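八月 存储维护记录(接上一篇)

上一篇写到备份机 Lilia 的换盘计划,这篇记换盘前的检查和迁移过程。先说结论:旧盘组里有一块必须马上换,另一块先降级使用,其余照旧。
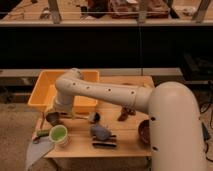
记录:Rochelle Henare | 复核:Rangi Whitelaw | 归类:存储 / 备份

起因是夜间校验任务报了读错误。日志里同一个区段反复重试,最后读出来了,所以备份本身没有失败,只是耗时比平时长很多。早上 Tibor 先看到告警,把任务暂停,没有重启机器。这一步做得对,重启以后控制器的错误计数会清掉,后面就不好查了。

先用 smartctl 把每块盘的属性导出来存成文本,放在 Lilia 的维护目录下。重点看重映射扇区、待定扇区、不可修复扇区和接口 CRC 错误这几项。

三号槽位:重映射扇区 23,待定扇区 30。上个月导出的那份里两项都是 0。增长太快,不等了,直接换。

五号槽位:重映射和待定都是 0,CRC 错误 1882。这个数看着吓人,但它只增不减,换线也不会归零,所以要看它还涨不涨。把数据线换成新的,又跑了一遍长测试,计数停在 1882 没动。基本可以认为是线的问题。保险起见,这块盘先从主池撤下来,只放可以重新生成的缓存。

其他槽位没有异常。七号的通电时间最长,温度也比邻居高一点,Manaia 说前面的防尘网堵了。拆下来洗过,晾干装回,温度降下来了。下次巡检顺便看一眼。

迁移过程:

1. 停掉写入任务,只留只读挂载。
2. 对三号盘做整盘镜像,用 ddrescue,第一遍跳过坏区,第二遍只重试跳过的部分。日志文件一定要写到别的盘上,去年有人写在源盘上,白做了一遍。
3. 第一遍很顺,第二遍卡在盘尾附近,重试次数设成 3,没有再往上加。
4. 镜像写到备用盘,插回三号槽位,重新组池,跑校验。

校验结果:有两个文件的哈希对不上,都在 Jovitier 项目的旧归档里。从异地副本 Cetholm 拉回来覆盖,再校验通过。Cetholm 那边的链路很慢,文件不大,但也等到了下午。
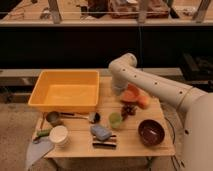
下午四点左右恢复写入,夜间任务照常排队。第一次全量校验的时间比换盘前短,跟出问题之前的水平差不多。

监控阈值也改了。原来只在 SMART 总体状态变成 FAILED 时才发告警,可是三号盘直到拔下来,总体状态还是 PASSED。现在改成:待定扇区大于 0 就发邮件,重映射扇区一周内有增长也发邮件,CRC 错误只记增量,不看绝对值。脚本放在老地方,配置文件里加了注释。Trudy 提的意见是别让同一条告警每小时重复,已经加了静默时间,同一块盘同一项一天最多一封。

另外试了一下 Insaurralde,就是 Rangi 推荐的那个图形界面监控工具。界面清楚,属性历史能画曲线,比翻文本方便。缺点有两个:一是隔着 USB 硬盘盒读不到部分属性,要手动指定桥接类型;二是历史记录默认只保留 2000 条,采样间隔设得太密的话很快就被冲掉。我把间隔改成半小时,先用一段时间再说。命令行导出的那份继续留着,两边对照。

旧盘处理:三号换下来的盘贴了红标签,放在柜子最下层,暂时不擦除,等下个月的全量备份完成以后再处理。请不要拿去当临时盘用。

没做完的:

五号盘两周后再导一次 CRC 计数,Tibor 负责。
备用盘只剩一块,需要补,型号跟现有的保持一致,我来填采购单。
槽位和序列号的对照表还是旧的,三号要改。机箱上的标签也要重打,现在那张已经看不清了。
Cetholm 的副本最近没有做过恢复演练,这次只拉了两个文件,不能算。时间跟 Manaia 商量后再定。

补记:晚上又看了一遍日志,没有新的读错误。三号新盘温度正常,五号的 CRC 计数没变。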